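Small Things in a Guest Room: What We Learned About Room Setup
Hospitality Practices, final project report
Furkow House training rooms, 3/5/19
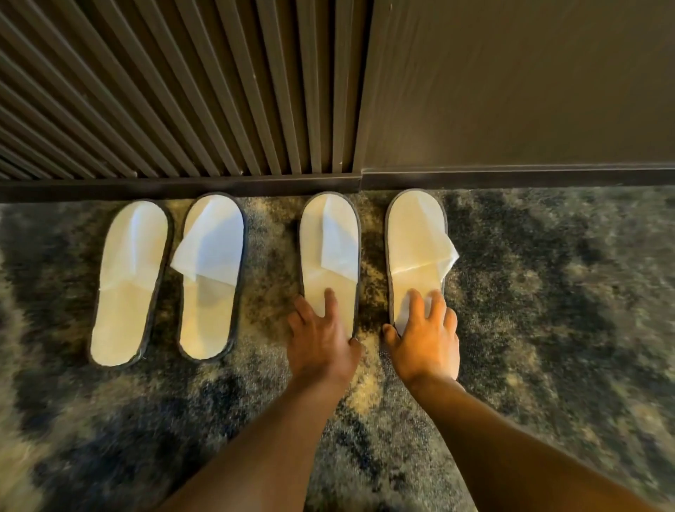 Our project was about the last stage of getting a hotel room ready, the part after the bed is made and the bathroom is clean. We wanted to know how much the little items matter and whether a new person could learn to place them well from a one-page guide. Slippers ended up being our favorite part of the whole thing! They look like the easiest item on the list, but a flat disposable slipper has no shape of its own, so the strap goes wherever the packaging pushed it. With the white ones lined up on the patterned carpet, toes to the wall, you can see how a folded strap on one makes it look different from its neighbor, even when they are the same slipper. Two pairs side by side also need a clear gap between them or they read as one long row.

How we picked the topic

We started with a much bigger plan. The first proposal covered the entire room, including linen, minibar and lighting, and our instructor kindly told us we would still be writing it in May. So we cut it down to three groups of items: slippers, the desk set, and the tea tray. All of these get handled by the guest in the first few minutes, and all of them can be reset quickly, so we could practice over and over without tearing the room apart.

For background we read the setup manual from the Ó Conaill guest house, which lent us a copy, and the shorter one used at the Trever. They are so different! The Ó Conaill manual has a drawing for every item and tells you which way the cup handle should point. The Trever one is mostly a checklist, and for slippers it only says "by the wall, neat." We had a long argument over which was better and never really settled it.

What we did

Each of us set up the three groups from memory, then again with the Trever checklist, then again with a guide we wrote ourselves. We scored every setup out of 100 using a sheet with points for position, spacing, direction and general look. In total we finished 125 setups, which was less than the 200 we had promised in the proposal. The tea tray was the reason. It takes forever, and somebody always had to go rinse a cup.

We kept the scores in Situs, the shared worksheet program our department uses. It worked fine once we stopped renaming each other's columns.

Our slipper guide went through a lot of versions. The final text is short:

Place the slippers flat on the floor, soles down, in a row along the wall.
Keep the two slippers of a pair close, with the heels level.
Leave a wider space between one pair and the next.
Press the straps smooth with your fingers, working out from the middle.
Step back to the door and look before you move on.

That last step was added late and we love it. From directly over the slippers you get used to a crooked heel and stop noticing it. From the door it jumps right out, and that is where the guest will be standing anyway.

What we found

Scores went up for slippers and the desk set when people used our guide. The tea tray hardly changed, and a couple of us did worse with the guide in hand, probably from looking back and forth between the paper and the spoons. We think the tray needs a drawing like the Ó Conaill one, and words alone are too slow.

Direction caused more disagreement than anything else. Some of us felt slippers should have the toes toward the wall, so that you walk up and step straight in. Others wanted the toes facing out because it looks more like a store display. We went with toes to the wall and scored everyone that way, but it would be fun to ask real guests.

Carpet matters too, and we had not thought of that at all. On a busy pattern it is hard to judge a straight line, and people tended to follow a line in the pattern even if it did not match the wall. Lining things up with the base of the wall gave much better results.

What we would change

Our scoring sheet needs work. "General look" was worth too many points and we each had our own idea of it. We would also have someone outside the group do the scoring, because by the end we could all recognize each other's setups. And we would start with the tea tray while everybody still has patience for it.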